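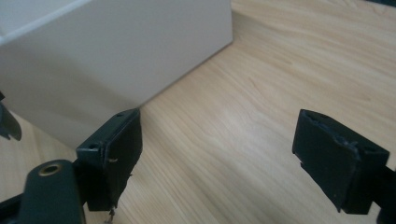 Goditz Umcombe Folding Music Stand

In stock - ships from our shop in Wundelville

I've been playing cello outdoors for longer than my back would like, at park concerts, weddings, a fundraiser on a boat dock (never again!), and I've watched more sheet music go into lakes and hedges than I can tell you. So when I say I'm picky about stands, please believe me. The Umcombe is the one I take to my own gigs, and it's the one I push on anybody who walks into the shop asking for something that won't blow over.

It's a folding stand with a solid desk, so you get a proper flat surface behind your pages and a pencil doesn't poke through when you're marking a bowing. The legs spread wider than most folding stands I've tried, and the center post drops right down to touch the ground. That third point of contact makes a huge difference on grass. You can also hang a bag from the hook under the desk. I use my rosin and mute bag with a water bottle in it.

Wind clips

Two Kwon page clips come with every stand. They slide along the bottom lip and hold the page flat without biting into it, and you can still flip a page with one hand if you practice a bit. I didn't love them the first week - they're stiff out of the package - but they loosen up. We've sold 2,000 of these clips separately to people who own other stands, and they fit nearly anything with a lip.

If you play with three or four pages spread out, get a second pair. The desk holds four letter-size sheets side by side with the wings open, and the outer ones are the ones that go flying.

Setting it up

Open the legs first, then tighten the lower collar, then raise the post. If you raise the post before you tighten the collar it'll slide down on your fingers, and yes, I've done it in front of a full string section. The desk pushes onto the top of the post and locks with a quarter turn. Folded up, it's 27 inches long and goes in the carry bag with room for a slim folder.
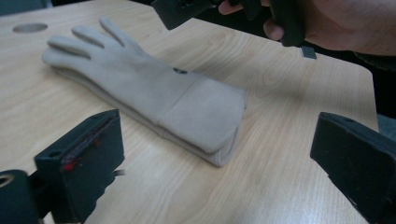 The collar knobs are big and chunky, so you can grip them properly at a December carol concert when your hands have gone numb. Same with the desk lock. My old stand had a tiny wing nut that I needed pliers for half the time.

What's in the carton

Stand base with center post
Desk with fold-out wings
Kwon page clips, one pair
Shoulder bag with zip pocket
Spare rubber feet, set of three

Colors are black or dark green. The green is nicer in person than it looks on most screens, but if your orchestra has a dress code for equipment (some do!), go for black.

Who it suits

Strings, winds, singers, small brass. Conductors have asked me about it and I usually send them to the heavier Goditz model, because a full score is a lot of weight to keep turning on a folding desk. For kids under ten it's fine at the lowest setting, though the collars may need an adult to loosen them.

Orders for groups

Community orchestras and school bands get a better price from six stands up. Write to me with how many you need and which color and I'll send a quote the same day if I'm not at a rehearsal. Stenciling your group's name on the back of the desk is extra and adds a week.

Returns and repairs

Send it back within 30 days if you don't get along with it. After that I still stock every knob, collar and foot, so please don't throw a stand away over a lost part. Email me first, it's usually a small fix you can do at home.

- Joon-young Wang

Page last updated 17/03/2020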